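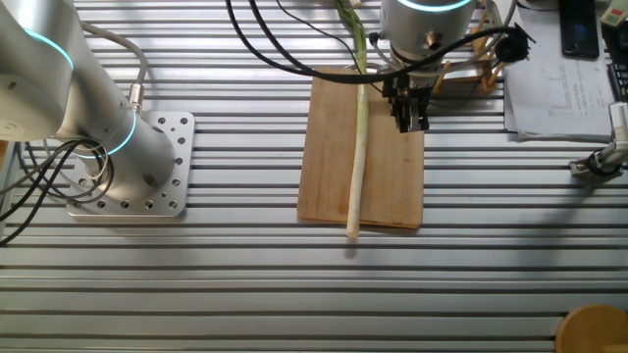

Green Onions on the Long Bench
Gallery, October. Posted by Yolotzin Contreras

This set comes from the prep bench at Usville. The subject is green onions, the long kind with a thick white stalk. Raffaele Ferri bought them at the Thursday market, along with more than 10 other items on the list.

The bamboo board is the one we use for all the vegetables. A long onion doesn't fit on it lengthwise, so the ends go over. We wipe the slats afterward.

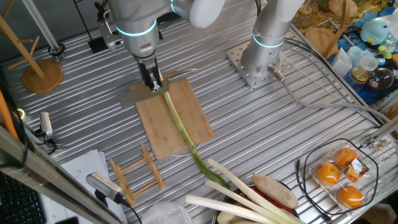

Laying the onion at an angle gives a longer slice, good for soup and noodles. Straight across is better for garnish. Sweet potatoes are on the list too, and they get their own page.

Whites and greens are kept apart at Usville. The greens go in last when cooking.

Gallery 39 of 40. Next: Sweet Potatoes
Prints can be ordered through Skadlow.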